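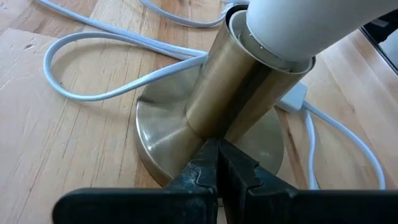 Figure 1. Brass lamp base on a wooden tabletop.

4.2 What the bloggers said about cooking "from elsewhere"

I'll admit I came to this part of the study as a fan. I'd been reading the Turnbridge recipe swap for years (and had cooked my way through far too many of its dumplings) before I ever thought of writing it up, so please read what follows with that in mind!

We collected 315 posts from the swap, and Myung-ja Pyo and I each read the whole lot separately before we compared notes. The first thing we both noticed was how much of a post comes before the recipe. People wrote about a grandmother, or a wet holiday, or a flatmate's stew, and the ingredients only turned up once the story was done. 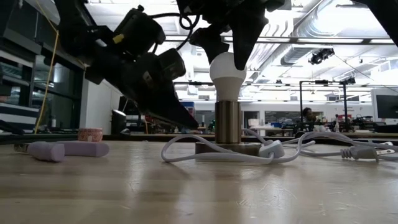
In 36 of the posts the writer said sorry for changing something, usually a spice they couldn't buy or a cheese that had to stand in for another. I found these rather touching. One blogger, writing as Seol, spent 400 words worrying over whether her cabbage rolls still counted as cabbage rolls, and then nine readers wrote in to tell her that their own families did it just the same way.

Myung-ja was less charmed than I was. She felt the apologies let writers claim a dish and keep their distance from it at the same time, and we argued over this for most of a Saturday. We have kept both readings in the coding, and I come back to them in section 5.

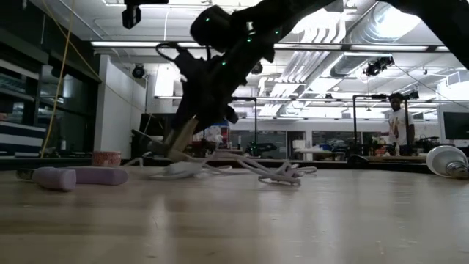 Figure 2. White cable on the tabletop, beneath the gripper.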